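3.2 Drinking vessels and the problem of transparent material

The household inventory described in Section 2 lists 2,080 items, of which 1,334 were handled at least once during the observation period. Drinking vessels form the largest group among the handled items. They were coded by material (glass, ceramic, metal, plastic), by the presence or absence of a handle, and by whether the wall was opaque or transparent. Color was recorded but is not used in the analysis below.

Transparent vessels proved difficult to code from overhead views. The outline of a clear cup depends on the surface beneath it, and a patterned tablecloth or a cluttered counter can hide the rim almost completely. Bodin's earlier coding scheme, developed for the Delaunay kitchen survey, placed all such cases in a residual category labeled "vessel, unspecified." We found this category too broad for our purposes. A clear plastic cup and a thin-walled drinking glass differ in weight, in the force they tolerate at the rim, and in where people choose to set them down – three properties that matter directly to the question of placement.

We therefore adopted a two-step procedure. In the first step, a coder marked the location of the vessel on the work surface without reference to its type. In the second step, a different coder assigned material and wall type, using the written inventory of the household in question. Where the two records could not be reconciled, the item was passed to a third coder. Vessels that remained unresolved after this stage were excluded from the material comparison but retained in the location counts.

The choice of surface also received attention. Household tables in the sample varied in finish, height, and amount of clutter, and these factors could not be separated after the fact. For the reference material we used a flat gray tabletop with pale walls on its sides (Figure 2). Gray was preferred to white, on which the rim of a clear vessel tends to disappear, and to black, on which reflections are strong.
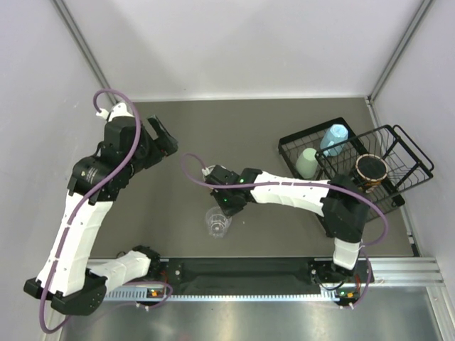
Figure 2. Clear plastic cup on the gray reference tabletop, seen from above.

Coders were trained on the reference material before they began work on the household records. Training took 15 days in July and covered the Gustent and Stuvley sets in full, followed by a selection from the Troller set. Each coder worked alone and entered results on a separate sheet.

Two points should be kept in mind when reading the results in Section 4. The reference tabletop has a single plain finish, so the training did not prepare coders for wood grain or printed cloth. Stacked cups were also coded as one item – a rule carried over from the inventory – and the location counts for plastic vessels are lower than they would be if every cup in a stack were entered separately.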